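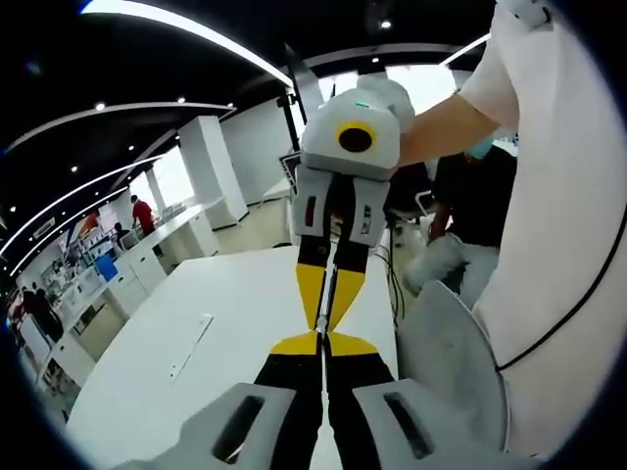
4. Small labels and the people who read them

We came to the question of labels by a side door. The household survey described in Section 3 was meant to be a study of home preserving in Zuncombe, and for the first weeks our notes were full of plums, beans, vinegar and the proper way to boil a jar. But whenever we asked to see a pantry, the talk drifted to the bits of paper stuck on the lids. People apologized for them, laughed at them, and told us whose handwriting they were in. By the end of March we had decided that the labels deserved a section of their own, and we hope the reader will forgive us if it wanders a little, as the conversations did.

Of the 109 households that let us in, nearly all labeled at least part of what they put up. We copied out over 2,000 labels by hand, keeping the spelling, the crossings-out and the abbreviations as we found them. What struck us first was how little most of them said. A shop label has to speak to a stranger, so it gives the name of the thing, the weight, the maker and so on. A pantry label speaks to somebody who was very likely in the kitchen when the jar was filled, and it can afford to be short. A single letter will do, or a year with no month, or a dot of ink on the lid that means "the sweet ones."

4.1 Very short labels

We use the term "very short label" for any label with no full word on it. Such labels are easy to overlook, and earlier work on domestic writing tends to leave them out altogether, which seems a pity to us. They were common in our survey, above all in the larger pantries, where a person might be labeling a whole shelf in one evening with sauce on both hands. A label of this kind may carry no more than a couple of small marks on a scrap of white paper, and the scrap itself may be no bigger than it needs to be to hold them (Figure 2 gives a sense of the proportions).

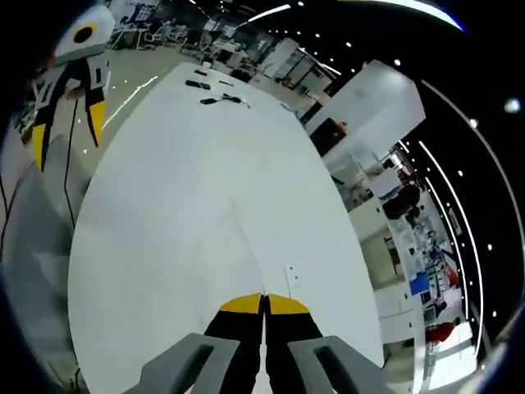
Figure 2. Small white paper label with two dark marks, on a white tabletop.

To an outsider, marks like these say nothing at all. We tried a small exercise in which 22 people from the survey were each given a page of very short labels copied from other households and asked to guess what had been in the jar. The guesses were cheerful and almost always wrong. When the same people were given labels from their own pantries, copied in our handwriting and with the jars out of sight, they did very much better, and several were a bit offended that we had thought they might not. One woman corrected our copy, telling us that the tail on her letter P went the other way and that the way we had drawn it, it meant pears.

It would be easy to call this a private code, and we used those words ourselves in early drafts. We have since gone off them. A code is set up ahead of time and has a key somewhere. The marks we saw had grown up bit by bit over many seasons, with nobody sitting down to plan them, and most people found it hard to explain them without the jar in their hand. They leaned on a great many things that were not on the label: the color of the contents, the place on the shelf, the size of the jar, and a shared memory of what the garden had done that summer.

4.2 When the reader changes

The trouble starts when a label outlives the arrangement it was written for. We heard many stories along these lines, some of them funny and some of them rather sad. Grown children clearing a parent's kitchen would come across a row of jars marked in a way that only the parent could read. A new husband or wife would move in and open the wrong thing for years. In the Polat household, the grandmother's jars were still on the top shelf when we visited, marked with strokes and small crosses, and the family had never opened them. They had a fair idea of what was inside. Kevser Taşdemir, who carried out most of the visits and wrote up her notes on 29 March 2021, remarks that the family spoke of the labels as "her writing," even though there was not a word on any of them, and we have kept coming back to that phrase while preparing this paper.

Households deal with a change of reader in different ways. Some begin to write more. A couple who had always marked their jars with initials told us they went over to full words the winter their nephew came to stay, and they never went back, as they had come to enjoy writing them.
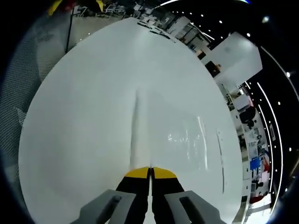

Others leave the labels as they are and put the extra writing somewhere else, on a list inside the cupboard door or in the back of a recipe book. We saw a number of these lists, and they were often older and more worn than the labels they explained. A list has the advantage that it can be added to without anyone having to take down the jars. It also has a way of falling out of step with the shelf, and more than one person told us, with a sigh, that the list described the pantry as it had been the year they made it.

A third way is simply to teach the newcomer. We think it is the most common of all, although it leaves the least behind for people like us to find. A child is sent to fetch the beans, comes back with something else, and is told what to look for next time. In Pamo, the smaller of our 2 survey areas, people spoke of learning the shelf in much the same tone as they spoke of learning the way to school.

4.3 Some limits

We should be open about what our material cannot tell us. We visited people who were proud enough of their pantries to show them, and there must be plenty of unlabeled jars in town that we never got near. Our copies also lose a good deal. Ink color was noted only from the middle of the survey onward, after a retired baker on Grerkus Lane pointed out that her blue labels and her black labels were different things entirely. We went back to the households we could reach and filled in what we were able to, and the remaining gaps are marked as such in the appendix.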